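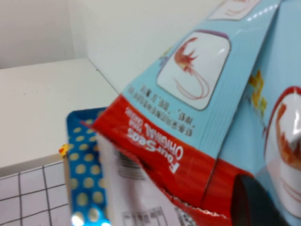 Re: Draft 3 of the soft packs sheet - handling crisp bags

From: Ghizlane Fawzy
To: handling-practice list
Sun 12 April

Replying to the message from the Forka people, quoted in part:

> Section 4 of the draft says the gripper must close "on the body of
> the pack, away from the seals". We think this is wrong for bags
> filled with air. The body is where the crisps are. Our site at
> Briderbridge has been taking them by the end seal since September
> and we would like the sheet to allow it. We also don't see why the
> label on the box has to be read before every pick.

I agree with the first half of this and not the second.

On grip position. Section 4 was written for pouches of rice and sugar, where the seal is the weak part and the body can take the load. A bag of crisps is the other way round. I would change the wording to: "For air-filled bags, the grip may be on the end seal or on the body. If on the body, the closing force must be set for the lightest bag in the batch." The second sentence matters. At Pronberg we ran 487 picks with one force setting for everything and the thin bags came off worst.

On bags that lie flat. The draft says nothing about which face is up, and it should. A bag lying face-down shows the small print and the barcode, and that is what the camera has to work from. The test set should have both faces, and bags turned at an angle to the box as well as straight on.

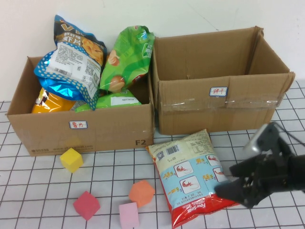
Sorting set-up with two labelled boxes, crisps (薯片) on the left and biscuits (饼干) on the right.

On labels. I would keep the rule as it stands. Two open boxes side by side look much the same to a program that goes by position, and if they get swapped between runs every pick after that is wrong without anything having failed. The label goes on the front face, where the packs inside can't hide it. Handwriting is fine as long as it is the same wording each time - Barreto asked about this last month and I don't think they got a reply.

Two smaller points on the same section:

1. Section 4.3, filling height. Bags standing above the rim are allowed at present. I would still allow it, but the arm should come in higher over a full box than over an empty one. The draft gives one height for both.

2. Section 4.5, other items on the table. Small foam blocks and the like can stay out during a run if they are listed in the run sheet. Please don't move them halfway through.

The limit of 2,000 picks between checks of the finger pads is still in brackets. Forka wanted 3,000. I have no strong view, but whoever wants the higher number should send in their wear records.

Comments on the new wording to the list please, not to me directly.

Ghizlane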